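Cleststead Robotics Elective
Handout 2: Folding a Jumper with the Hand-Held Grippers

Welcome back, everyone, and well done on getting through the calibration handout, which I know was a bit of a slog! This unit we move on to cloth, and it's my favourite part of the whole course. A rigid block stays the shape it was when you picked it up. A jumper has its own ideas, and your demonstrations need to show the Bruvel policy what a patient person does about that.

Getting started

Lay the jumper face up on the bedding, sleeves spread, and have a good look at where the seams run before you bring the fingers in. Please keep the pads open on your approach (I know it's tempting to close early) and come in from the hem end, so that the collar stays in view for as long as possible.

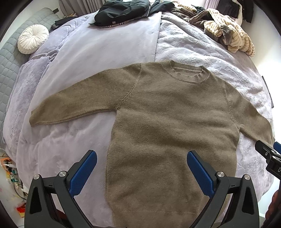 Figure 1. Jumper spread flat, collar at the far end, blue pads open over the body.

Have a think about the colours as well. An olive-khaki knit on pale lavender gives the segmentation step a fairly easy time of it, but a pale garment on the same duvet can be a good deal trickier, and I'd love each group to try both kinds before November. Creases in the bedding are fine, so leave them be.

Sleeves go in first, then the hem comes up towards the collar. Take it slowly! Fast wrist movements blur the knit, and the Cesteck tracker doesn't cope well with blur. If a sleeve corner pokes out at the end, keep the recording anyway and mark it "untidy" in your log. We'll want those when we talk about recovery moves.
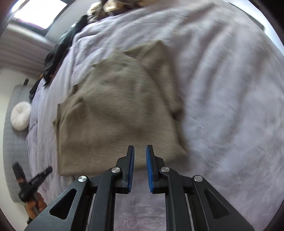
What to hand in

Each group submits 18 demonstrations, saved to the Toledo folder, along with a short reflection of 300 words on where your grasps slipped and what you changed.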